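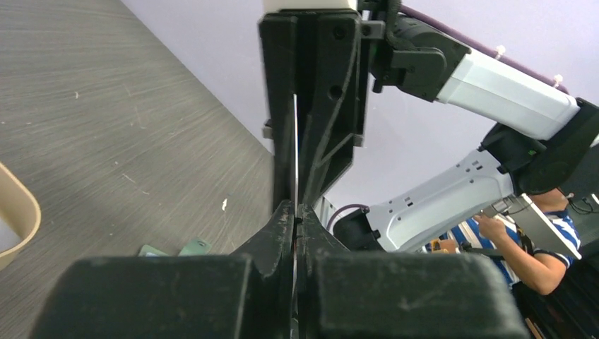

I cast on the Landenlow shawl in black last night and I'm so glad I did! I know several of you swore off black wool years ago, and I was one of them, but half my trouble was trying to knit it on dark metal needles. Switch to light ones and you can see what you're doing again. Look how the thin, pale line shows up against all that scuffed black in the photo, and that's the contrast you want between needle and stitch. A white tea towel across your lap helps too (the light comes up through the gaps).

> Hello all, has anyone tried the Landenlow in a dark colour?
> I've got four balls of the Naidoo lace in black and I keep
> losing my place on the edging. The pattern says 264 stitches
> after the first chart and I get a different number each time.
> Also, will I have enough? Clalley group, beginner at lace!

Now, your 264. Put a marker every repeat, and make them bright, because a black marker on black wool is no use to anyone. Then you only ever have to check one little section. If a section's wrong, it's nearly always a missed yarn over on the row before, and you can pick that up from the strand between the stitches without ripping anything back. I did it twice yesterday evening and you can't tell where.

As for the wool, mine says 909 metres to the ball, so four is masses. You could make the large size and still have plenty over for mitts. Do wash a swatch first, as my black let out a fair bit of dye in the sink.

The edging is my favourite part of the whole thing – it looks fierce on the chart but after row 113 it's the same eight rows over and over, and I was soon doing it with the radio on. Please do stick with it, and bring it to the Gotton meet-up if you get stuck. I'd love to see how yours is coming along.

Filed under: Lace and shawls, Help with patterns

Posted in July by a Gotton list member

List home | Threads | Older | Newer | Reply | Search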